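Home & Storage > Toys > How-To

How to Sort Building Bricks by Color

By Naomi Mwakyusa
Last updated: November 2025
171 shares | 3 comments

Sorting a mixed lot of plastic bricks goes faster on a table than on the floor. You can see every piece, and the bins stay within reach. These steps are for the big tub kind of mess, but they work for a handful too.

What you need

A smooth tabletop
One open bin per color
A soft cloth
A tray or shallow box for odd pieces

Step 1. Clear and wipe the table

Take everything off, including the placemats. Wipe the surface and let it dry. Bricks pick up crumbs in the hollow side, and those end up in the bins.

Step 2. Set out the bins

Line them up along the far edge with the open side toward you. Deep bins can be tipped forward a little. The bins don't have to match the brick colors, but pick which color goes where before you begin and stick to it.

Step 3. Tip out a small pile

Pour out a few handfuls, close to the bins but not touching them. Blue, orange and lime green bricks are easy to tell apart even when they land on their sides. Light and dark shades of one color are harder, so sort those by a window. 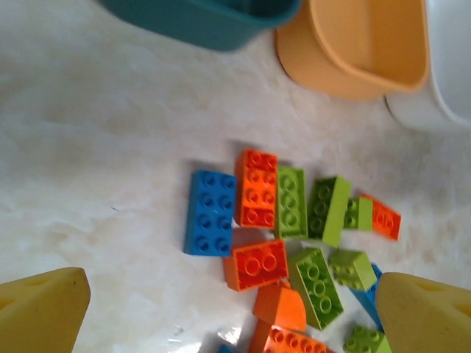 Step 4. Pull one color at a time

Go through the whole pile for one color, then start on the next. Picking up whatever is nearest and deciding where it goes takes longer. Pull stuck bricks apart as you come to them. If two won't separate, put them on the tray and deal with them at the end.

Step 5. Check the table

Move the tray and look across the surface from low down, near table height. Small pieces and bits of grit show up better that way than from above. On a patterned top, run your hand over it as well. Wipe again, put lids on any bins that have them, and label the ends.

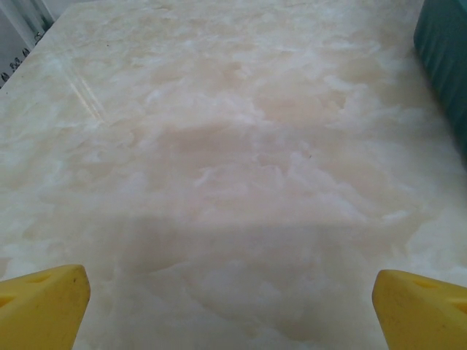
The tabletop seen from low down, with a few tiny specks on it.

Filed under: toy storage, sorting, playroom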